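Startseite Forum Hardware Desktop & Tower Neue Beiträge Suche Anmelden

Dell-Tower: Platten im blauen Rahmen, Reihenfolge beim Zerlegen

nkelmendi
Ich zerlege einen Dell-Tower und will die Teile einzeln einlagern. Seitenwand ist ab. Am Laufwerksschacht sitzen zwei blaue Kunststofflaschen, daneben laufen blaue Datenkabel und ein Strang Stromleitungen in Rot, Gelb, Orange und Schwarz dicht am Schacht vorbei. Zuerst die Platten oder zuerst das Netzteil?

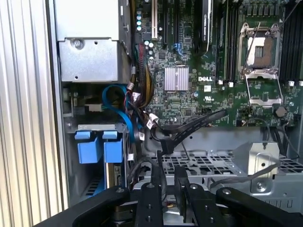 Re: Reihenfolge beim Zerlegen

petek_i
Platten zuerst. Netzstecker ziehen, Einschalter kurz drücken, dann Daten- und Stromstecker am Laufwerk lösen. Am Stecker ziehen, nicht am Kabel. Danach die Laschen am Rahmen zusammendrücken und gerade herausziehen.

Re: Reihenfolge beim Zerlegen

Bosk_N
Widerspruch. Ich nehme zuerst das Netzteil heraus, dann ist der Kabelstrang weg und der Schacht frei. Habe ich bei Suvarna an 406 Geräten so gemacht, zwei davon mit beschädigtem SATA-Stecker.

petek_i
Dafür müssen alle Stromstecker vom Board. Bei einem Gerät, das wieder laufen soll, ist das unnötige Arbeit.

nkelmendi
Soll nicht wieder laufen. Zwischenstand: CPU ist raus, der Haltebügel am Sockel steht noch offen, Netzteil ist noch drin. Gehäuse liegt auf der Seite, Öffnung nach oben.
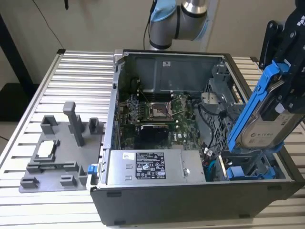
Den Bügel schließe ich vor dem Einlagern, Schutzkappe kommt aus der Lisico-Kiste. Die Platten bleiben vorerst im Rahmen und gehen so in antistatische Beutel. Einwände?

Bosk_N
Rahmen abnehmen. Im Karton verhaken sich die Laschen — und einzeln sucht man die Dinger ständig.

petek_i
Sehe ich anders. Im Rahmen liegt die Platte besser in der Hand, und man fasst nicht auf die Platine. Karton mit Stegen nehmen, dann verhakt nichts. Seriennummer außen auf den Beutel schreiben.

nkelmendi
Rahmen bleiben dran. Netzteil kommt morgen.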